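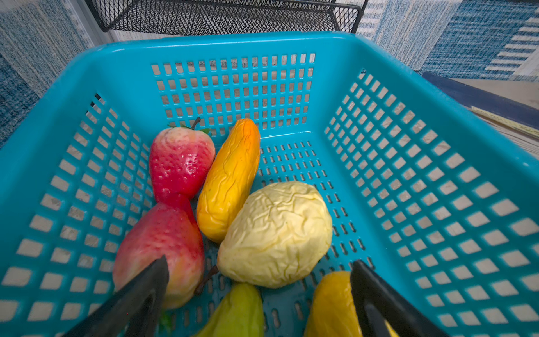 The plat of Clendetti Subdivision, Phase One, shows a row of lots along the north side of Sperling Road, each of them closing on paper. A lot closes when you can start at one corner, follow the bearings and distances in the description, and arrive at the same corner again. I checked the closures in my truck before I knocked on the door of the model home. The sales agent for Flistel let me use the kitchen counter to unroll the sheet, because the wind outside would not let me keep it flat. I weighted one corner with my field book and the other with the end of a turquoise plastic basket, the kind with rows of small rectangular holes up the sides. It held artificial fruit. The sheet still curled, so I slid the basket farther in until it covered the legend, which I did not need.

The order was for a resurvey of Lot 9. The buyers had a closing scheduled and their lender had asked for a current drawing. The title company had sent me the commitment, the deed into Flistel, and the recorded plat. There was nothing unusual in the package. I quoted the usual fee and gave myself an afternoon.

I asked the agent whether the pins had been set after grading or before. She said she handled contracts and finishes. She said the construction office would know, and that the construction office had moved to the Flalbridge site in September. She gave me a brochure with the number on it. The brochure also had a map of the subdivision, drawn in green, with the street trees already grown.

I found the front pins on Lot 9 without trouble. They were half-inch rebar with yellow caps, flush with the sod, and they fit the plat to a hundredth or so. The rear pins were another matter. The northeast one was where it should have been. The northwest one was where it should have been too, but next to it, on the uphill side, there was an iron pipe. It was old, open at the top, and packed with dirt. I measured from the cap to the pipe. The distance was 2 feet, with nothing left over worth writing down.

An extra pipe is common. Farmers drove them, road crews drove them, and other surveyors drove them and did not always say so. The proper thing is to tie it, note it, and look for its record. I tied it. Then I walked the rear line of the subdivision with the metal detector, going east, and I found another pipe behind Lot 5, at the same offset, under a pile of cut sod.

Two pipes make a line. I sat on the tailgate and ran the bearing between them, and it was parallel to the rear line of the plat.

The house on Lot 5 was occupied. It was one of the first sold. A man was standing on the back patio with a hose, and he watched me put the sod back. He asked if there was a problem. I told him I was working on another lot and had crossed his to check a monument, and that I should have knocked first. He said that was fine. He asked again if there was a problem. I said I had found a piece of pipe.

"Is it ours?" he said.

I told him I did not know yet, which was accurate.

The register's office in the county seat stays open until half past four. I was there by three. The deed into Flistel described the tract by metes and bounds, and the north call read "to a point in the south line of the Sperling tract, thence with said line." That is a call to an adjoiner. It means the tract goes as far as the neighbor's line, wherever the neighbor's line is. The engineer who drew the plat had used the distance in the deed and had not gone looking for the line. If he had gone looking, he would have found the pipes.

So far this favored Flistel. The tract was larger than the plat by a strip along the whole north side. The developer had bought the strip and then failed to put it into any lot. A correction could be drawn in a day.

I pulled the Sperling deed to be sure. It ran south "to an iron pipe," along "to an iron pipe," and so on, and it agreed with what I had measured. I pulled the deed before that. The Sperling tract had been cut from a larger farm by a widow who sold the land on both sides of the line within the same year. In the first sale she kept something back. The reservation was one sentence in the body of the deed, after the description, where a typist in a hurry would have left it out of every deed that came later. Every typist had.

She excepted a strip 2 feet wide, lying along and immediately south of the pipes, "for the fence and for going along it."

I read the sentence several times. It did not say easement. It did not say right of way. It excepted the strip, which in this state means she kept the land itself. She had sold the Sperling tract down to the pipes and the Clendetti farm up to the strip, and between them she had gone on owning a piece of ground as wide as a person walking. It had never been conveyed. It had no parcel number. Taxes had not been assessed on it, so it had never been sold for taxes. Her death record was across the hall. There was no will of record.

I made copies at the counter. The clerk asked if I wanted them certified and I said yes.

A gap of this kind is called a gore if it tapers and a strip if it does not. It is a title matter and not a survey matter. My obligation is to show what I found and to cite the record. I drew it that evening. I drew Lot 9 as platted, the pins as set, the pipes as found, and between the rear line and the pipes I put the book and page of the widow's deed and the words "not included." The plat engineer's distance had been correct after all. He had stopped exactly at the edge of what the seller owned, and I assume he had done it by accident.

None of this took anything from Lot 9. The buyers would receive every foot they were paying for. What they would not receive was contact with the Sperling tract, and that had a consequence. The sanitary sewer for the north row was designed to leave through the rear of the lots, cross the line, and connect to a main on Sperling land. Flistel had an easement from the Sperling owner. It had put in its own easement by plat. The pipe ran out of one and into the other, and for 2 feet of its length it was in the ground of a woman who had been dead since before the county had a sewer.

I called the title company in the morning. The closer put me on hold and came back with an attorney. He asked how sure I was. I said I was sure of the pipes and of the sentence, and that the meaning of the sentence was his department. He asked who else had seen the drawing. I said it had not been sent to anyone. He asked whether, in my opinion, it was possible to certify Lot 9 without reference to matters lying outside of Lot 9.

It was possible. The standards require me to show gaps and overlaps with the adjoiner when I have evidence of them, and I had dug up the evidence myself. But the order was for one lot and a mortgage drawing, and a mortgage drawing does not have to meet those standards. He knew that as well as I did. The fee is smaller and so is the promise.

He said Flistel had other phases coming and would need a surveyor of record. He mentioned this separately.

I went back to the site that afternoon to pick up a lath I had left. The sales agent was on the phone at the front desk and waved me through to the back. The counter had been wiped and my corner of the brochure, which I had torn off to write the construction number on, was gone. The buyers of Lot 9 were in the kitchen. They were choosing between two samples of grout. The woman asked if I was the surveyor and whether she could see where the back line was, because she wanted to put a fence on it.

I took her out. I showed her the yellow cap and told her it was the corner of her lot. She stood on it. She looked at the pipe, which I had left uncovered, and asked what was over there.

"That's the next property," I said.

"And this?" She pointed at the grass in between.

I told her it was on the drawing. I told her the book and the page, and she asked me to spell out the abbreviation, and she wrote it on the back of her hand with the pen from the model home.

The drawing went out at five, to the title company, the lender, and the buyers, in the same message. I enclosed the certified copies and an invoice for the original quote. The trip to the register was not in the quote, and I left it off.

The closing was moved back. The attorney filed a petition against the unknown heirs, which requires a notice in the newspaper, and I supplied the legal description for it. It is a short one. It begins at an iron pipe, goes along a line 3,000 feet, turns, goes 2 feet, turns, and comes back. I checked it before I sent it and it closes. Phase Two was surveyed by a firm from Flalbridge.

The notice ran for its weeks and the time for answering passed. On the last afternoon I drove out with a new cap for the northwest pin, which a mower had bent. The fence on Lot 9 was already up. They had set it on the lot line, with the posts on their side, and behind it the grass had been cut in a single pass the width of the mower, all the way down to Lot 5.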